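Taltano Forum > Home and Shared Workshops > Build Logs
Thread: Shelf stocking with the Harahap hand – grip is good, tilt is not

plirkar_bench
Mon 15 June

Hello all. English is not my first language, so please ask if something is unclear.

In our shared workshop we are building a small shop corner to practice stocking. The robot takes a chip canister from the steel table and must put it on the middle shelf of a metal store rack. We have the Harahap hand on the right arm, with our own control code on top of the Stusport planner.

The grip itself is now good. I lowered the finger current until the can body stopped showing dents, and after that I did not touch it again. My problem is the angle. The canister is held diagonally, lid up and to the right, bottom toward the rack, and the planner wants to turn it upright only at the very end of the path. There it has very little room under the next shelf.

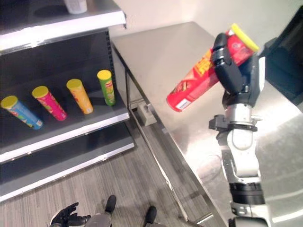
Red canister in the right hand, on the way from table to rack.

What I have tried until now:
Moved the turn to an earlier waypoint. The arm then chooses a different elbow position and comes too near to the upright.
Made the approach slower. It looks nicer, but the final angle is the same.
Changed the wrist limit in the config file by 30 degrees. The planner accepts it, the result is worse.

We can also see that cans on the shelf do not always stand straight. The light blue one in the photo leans quite clearly, and the pink one a little.

My question: would you fix the grasp on the table, or the path after it?

oddgear
Fix the grasp. If the can is crooked in the hand, every later step has to pay for it. Stand it upright on the table, come in from the side with the palm vertical, close, lift straight up. Then the wrist has almost nothing to do.

plirkar_bench
Thank you. I understand the idea, but from the side the thumb touches the table top before the fingers are around the can. I can grasp higher, only then I am close to the lid, and the plastic lid slips.

oddgear
How high is higher? You have plenty of can to work with.

plirkar_bench
With the thumb clear of the table, the middle of the hand is at 220 mm. This is too near to the top for my taste.

slowservo
I disagree with oddgear here. A tilted grasp is fine as long as the tilt is known. I would measure the can angle in the hand right after lifting, write it as an offset, and give the planner the can as the tool instead of the palm. In Stusport it is the attached object setting. Many people leave it on the default, and then the planner makes the palm straight and the can stays crooked.

Which frame do you plan with?

plirkar_bench
I had to look. It is the palm frame. So the planner maybe does exactly what I told it.

slowservo
Then start there before you change anything in the hand.

oddgear
The offset only helps if the can does not move inside the fingers. At low current a smooth can will turn when the arm speeds up. Then your offset is wrong, and you will spend two evenings looking for a bug in the planner. I still say grasp first.

slowservo
Put a strip of tape on the can and film one slow run and one fast run. If the tape stays in the same place against the fingers, the offset is good.

mill_and_mend
A different point. Your green canister is already close to the back panel and near the upright. What is the order of placing? If you fill from the front and then reach behind, the hand will touch cans that are already standing. Black fingers are wide when they open. I lost a lot of time with this on my own rack, the release was the thing that tipped the cans and the path was innocent.

plirkar_bench
The order is back to front, but the open width at release is the full one. I did not think about the release at all. I will try to open only a little, go back along the same line, and open fully outside of the shelf.

mill_and_mend
Yes, do this. Also put the can down with a small push to the shelf before you open. If you let go from 2 mm above, it can land on one edge.

oddgear
OK, the release I can agree with. I would also look at the front lip. If you come in low with the bottom of the can first, you will hit it sooner or later.

plirkar_bench
An update from this evening. I changed the attached object to the can and measured the offset with a phone level, which is not very exact – I know. Then 19 runs at slow speed with the small release. The turn to upright now happens before the shelf, and the elbow stays away from the upright. The tape did not move in the slow runs. In the first fast run it moved, so oddgear is also right.

slowservo
How much did it move?

plirkar_bench
Half the width of the tape. I will put thin rubber on the two outer fingers and repeat the fast runs with the same current. I post the config when it is clean, now it has too many comments in my own language.

oddgear
Post it anyway, we can read numbers.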